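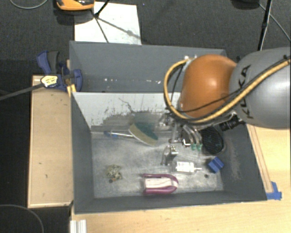 Can I drive the Skilten van on a regular license?

A regular license is all you need, as long as it's valid, it's not a learner's permit, and you bring the physical card with you when you pick up the keys.

The Skilten Group Van, for rent with or without a driver
Flalavero Van & Shuttle, Varela

I bought the Skilten to haul my own family to a reunion and then people kept asking to borrow it, so now it has a booking page and a better stereo. It's the van I recommend when your group is too big for a couple of cars and a full-size bus would feel silly. Birthday dinners, wedding parties, wine country, a long weekend up in Prikmont with everybody's boots and bags thrown in the back. It does all of that and it doesn't drive like a truck!

Seats and space
There are three rows behind the front seats. The last row folds flat if you'd like more room for luggage, and it comes back up with a strap (pull hard, it sticks a little in cold weather). Legroom is best in the middle row, so fight over that one. The back row is fine for adults on a trip across town, but on a long ride I'd put the kids or your shortest friends there. Everybody gets a real shoulder belt. If you need child seats, bring your own or ask me ahead of time and I'll see what's in the garage.

It has two sliding doors, one on each side, and they're both powered. Please let them close by themselves. Pushing them along confuses the motor and then you'll be standing in the rain listening to it beep.

What's inside
Heat and air in the back with their own controls. Charging ports in every row. Bluetooth, plus a plain old cable for the phone that refuses to pair. Reading lights, cup holders all over the place, and a small cooler between the front seats that plugs in. I don't stock the cooler, but you're welcome to fill it. The windows in the back are tinted dark, so it's nice for napping on the way home.

There's no TV. I had one put in and people used it to hang coats on.

What it costs
A full day is $410, and that includes 100 miles. Extra miles are charged when you bring it back, at the rate printed on your rental sheet. Have the tank full when you return it, please. The gas station on the corner by my lot is fine and it's open late.

If you'd like a driver, I'll quote that separately, and it depends on how late you plan to stay out. Weekends in January fill up first with the ski crowd, so get in touch early if you have a Prikmont weekend in mind. Weekdays are usually wide open and I'm a lot more flexible about pickup times.

I take a deposit on a card and release it after I've walked around the van with you. Small scuffs on the rubber bumper strip don't bother me. Wheels do, so watch the curbs, especially on the right side where you can't see much of them.

Snow and mountain roads
The Skilten goes on winter tires when the weather turns and stays on them until spring. Chains are in a bag under the last row. Practice putting them on in my lot if you've never done it, I'm happy to show you, and it's so much nicer than learning on the shoulder in the dark. The ski rack is extra and it has to be booked with the van because it takes me a while to mount it. With the rack on, you will not fit in most parking garages. The height is on a sticker on the sun visor, look at it before you turn in!

Food, drinks and pets
Eat whatever you like in the van except anything with powdered sugar (I've been finding it in the seat rails for ages). Passengers' drinks are okay with a lid, and anything with alcohol stays sealed and packed in the back. Dogs are welcome on a blanket. No smoking or vaping, and I do charge for cleaning if I can smell it.

Picking up and dropping off
The lot is behind the Flalavero office in Varela, gate on the left. You can leave your own car there for free while you have the van. Plan on a little extra time at pickup so I can show you the doors, the rear heat and the camera that comes on when you back up. For early flights or late nights you can drop the keys in the slot next to the office door, just text me a picture of the gas gauge and where you parked.

If your plans change, call me as soon as you know. I'd much sooner move your date than keep your deposit, and most of the time there's a free day close by.

Prices and terms on this page updated October 21, 2022.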